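July 10, 2025
Notebook – Clallilance, shoe placement, planner and perception branch

Carried over from yesterday: the planner still times out on the second placement when both arms are enabled. Helmi thinks it's the collision mesh for the table. I think it's the seed.

Morning. Reran the 300 logged queries from June against the current build, same machine, same solver settings. 83 fail. Split them by cause:
– IK has no solution at the pre-place pose: most of them
– solution found, path rejected on self-collision at the elbow
– path found, time parameterization runs out of its budget

The last group is my fault. I lowered the budget when we moved to the new controller and never put it back. Restored it and that group clears. The first group is not a budget problem. The pre-place pose is generated straight above the target with a fixed yaw, and for targets on the far side that yaw puts the wrist near its limit. Changed the sampler to try 7 yaw offsets either side of nominal and keep the one with the largest joint margin. Reran with random seed 666 so Vilho can reproduce it. Elbow rejections are unchanged, which I expected. Everything else in the first group now plans, though slower. Have not profiled it yet.

Note for whoever merges: the yaw sampler is behind a flag, off by default. Don't turn it on in the Lostdale config until Hertta has looked at the cable model, as the wider wrist range may ask for poses the cable won't allow.

Controller. Eino asked why the gripper reports "closed" before the fingers have stopped moving. Read through the driver. The status bit is set when the command is accepted, and our state machine treats it as completion. Patched our side to wait for the position reading to settle over a short window, then check effort. The timeout goes to the fault state and no longer to retry. The old behaviour could release early and start the retreat with the load still moving, and I suspect that explains a few of the odd log entries from Hakala.

Afternoon, perception. Target selection is now split into two steps: occupancy per stand first, then assignment of pairs to free stands. Before this the detector gave us one list of shoes and one list of stands, and the planner matched them by distance, so a pair beside a stand could be assigned as if it were already on it.

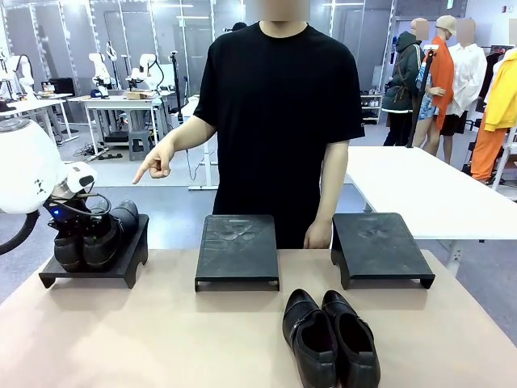 The occupancy check needs a support test as well as overlap in the top-down view. With one pair up on the left stand and the loafers flat on the table in front of the middle one, a loose overlap threshold can claim the middle stand for the loafers and leave only the right one free. The correct output for this layout is left occupied, middle and right free, one pair unassigned. I now compare the lowest points of the shoe cluster with the fitted top plane of the stand, and reject the match if they sit below it. Hands are a separate problem. One pointing at a stand or held over its far edge should be masked before the plane fit, otherwise the fit tilts. The mask exists in the Futdale branch – Yareli to port it.

Also open: black shoes on a black top. Depth is noisy on both, and the colour segmentation merges them at the sole. Using the stand model pose as a prior for now.

To do:
– profile the yaw sampler
– unit test for settle window, including the timeout path
– ask Helmi for the simplified table mesh
– rerun the two-arm case with the old seed, then with hers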